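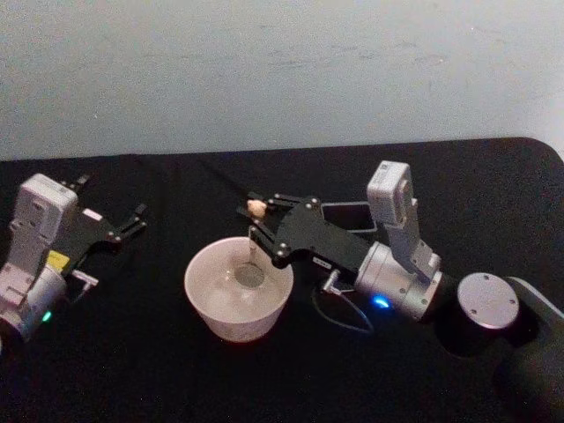 Un bol blanc posé sur une table recouverte de tissu noir.

COMMUNIQUÉ DE PRESSE

Sudus publie la deuxième édition de son référentiel sur la vaisselle de restauration collective

Sudus, bureau d'études spécialisé dans les équipements de cuisine et de service, annonce la parution en mai de la deuxième édition de son référentiel technique « Vaisselle réemployable en restauration collective ». Le document compte 112 pages. Il s'adresse aux gestionnaires de cantines scolaires, de restaurants d'entreprise et d'établissements de santé, ainsi qu'aux fabricants qui répondent à leurs consultations.

La première édition portait uniquement sur les assiettes et les plateaux. Le périmètre est désormais étendu aux bols, aux gobelets et aux couverts. Les exigences sont réparties en quatre chapitres : aptitude au lavage mécanique, tenue aux chocs, empilage et stockage, marquage et traçabilité.

Lavage mécanique

Le protocole d'essai prévoit 120 cycles consécutifs en machine à convoyeur, avec relevé de l'état de surface à intervalles réguliers. Le ternissement de l'émail, les rayures traversantes et la rétention d'eau sous le talon font chacun l'objet d'une cotation distincte. La rétention d'eau n'était pas évaluée dans la première édition. Plusieurs exploitants l'avaient signalée comme première cause de relavage, devant les résidus alimentaires -- le chapitre correspondant a été rédigé à partir de leurs retours.

Les pièces en mélamine sont exclues du protocole et renvoyées à une annexe séparée. Les pièces en verre trempé suivent la même procédure que la porcelaine, à l'exception du contrôle de l'émail.

Tenue aux chocs et empilage

L'essai de choc sur le bord est complété par un essai de choc sur le talon. Pour les bols, le référentiel fixe une hauteur de pile maximale en fonction du diamètre et de la masse unitaire, ainsi qu'un jeu minimal entre deux pièces emboîtées. Les formes très évasées obtiennent de bons résultats à l'empilage et de moins bons en stabilité sur plateau. Les tableaux de l'annexe B permettent de pondérer les deux critères selon le mode de service : chaîne de self, service à table ou portage en chambre.

Couverts

Les couverts font l'objet d'un chapitre commun aux quatre familles d'usage retenues (maternelle, élémentaire, adulte, soins). Sont pris en compte la masse, la longueur du manche, le rayon du cuilleron pour les cuillères et la résistance à la flexion au point le plus étroit. Le traitement des arêtes est contrôlé par passage d'un ruban témoin. Aucune valeur seuil n'est imposée pour la brillance, jugée sans incidence sur l'usage.
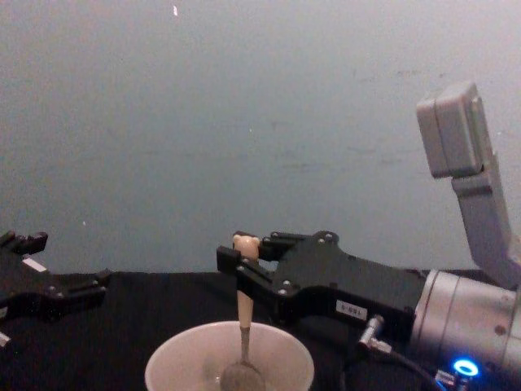

Cuillère tenue à la verticale, près de l'extrémité du manche.

Le référentiel recommande par ailleurs que les lots de couverts soient homogènes en longueur. Le mélange de lots complique le rangement en bacs et augmente le taux de pièces mal orientées au séchage.

Marquage et traçabilité

Chaque pièce doit porter sous le talon, ou au dos du manche, un marquage permanent indiquant le fabricant et l'année de production. Le marquage par décalcomanie sous émail est admis. Le marquage par étiquette adhésive est refusé pour les pièces en service, y compris à titre provisoire. Un modèle de fiche de suivi des pertes et de la casse est fourni, avec sa notice de remplissage.

Contributions

Les fabricants Kumwood et Pringle & Arach ont relu les chapitres consacrés à l'empilage et au marquage. Leurs observations sont reproduites en annexe, avec la réponse apportée à chacune. La rédaction finale relève de la seule responsabilité de Sudus.

« Les acheteurs nous demandaient des critères vérifiables à la réception, avec du matériel disponible dans une cuisine ordinaire », indique Kirstin Tosh, responsable des référentiels chez Sudus. « Une partie des contrôles se fait désormais avec une balance, un réglet et un plan incliné. Les autres restent du ressort d'un laboratoire, et le document précise lesquels. »

Disponibilité

Le référentiel est disponible en français, au format numérique et en version imprimée. Les détenteurs de la première édition reçoivent la mise à jour numérique sans frais, sur présentation de leur numéro de licence. Les grilles de cotation sont également fournies sous forme de tableur. Les consultations lancées sur la base de la première édition restent valables jusqu'à leur terme.

À propos de Sudus

Sudus réalise des études, des essais comparatifs et des documents techniques pour les exploitants de restauration collective.

Contact presse : Kirstin Tosh, service des référentiels, Sudus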